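Brultia Matte Surface Mat, Gray

Item 143-G
Category: Table and bench coverings
Supplied by: Kekovance

Overview

The Brultia mat is a low-gloss covering for work tables, craft benches and classroom desks. It is laid over an existing tabletop and can be fixed with the edge strips supplied or left unfixed. The face is printed in a mottled gray that hides light scuffing and gives low glare under ceiling lights. The back is plain black and has a shallow ribbed pattern for grip.

The mat is sold in one thickness and two widths. Both widths are cut from the same roll stock, so color matches between pieces from the same batch. Batch numbers are printed on the back near one corner.

Specifications

Thickness: 2 mm
Width: 90 cm (standard) or 120 cm (wide)
Length: cut to order in steps of 10 cm
Maximum single length: 8 m
Face: matte, mottled gray
Back: black, ribbed
Upper temperature limit, continuous: 60 °C
Storage: rolled, face out, on a core

Surface finish

The face has no directional grain. Pieces can be turned end for end at a seam with no visible change in tone. Under cool daylight lamps the gray reads slightly blue. Under warm lamps it reads neutral. Customers matching the mat to painted furniture should order a sample card first and view it under the lamps in the room.

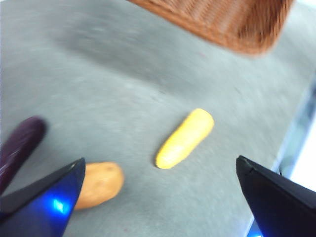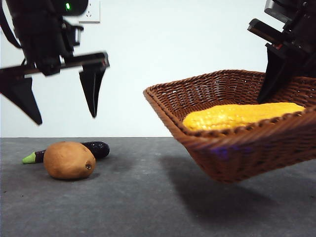

Toy corn on a matte gray tabletop (first photo); gripper with green indicator light (second photo).

Cutting and fitting

Unroll the mat face up and leave it flat for 24 hours at room temperature before cutting. Mark the back with chalk. Cut with a straight blade against a steel rule, using two light passes. Scissors leave a wavy edge on this thickness.

Edge strips are supplied in 1 m lengths. Start each strip at a corner and work outward. Leave a gap of 1 mm where two strips meet. On tables with rounded corners, stop the strip 2 cm short of the curve.

For seams, butt the two pieces together and tape from the back. Do not overlap.

Cleaning

Wipe with a damp cloth and a mild dish soap. Dry with a second cloth. Pencil comes off with a white eraser. Ballpoint ink should be treated the same day. Do not use acetone, scouring powder or wax polish. Wax leaves shiny patches that cannot be removed.

Limits of use

Indoor use only. Not a cutting mat. Not rated for soldering or hot glue. Rubber feet on heavy equipment may mark the face if left in one position for several months; a felt pad under each foot prevents this.

Related items

Edge strip, gray, 1 m
Seam tape, 50 mm
Sample card, all Brultia colors
Kurkevel felt pads, round, pack of 8

Ordering

Cut lengths ship in two working days. Cut pieces cannot be returned unless faulty. For orders over 8 m in total, write to Mehwish Jafri in the sales office and state the batch number if you are matching an earlier purchase. Questions about fitting go to Usman Bukhari.

Page revised 26 January 2018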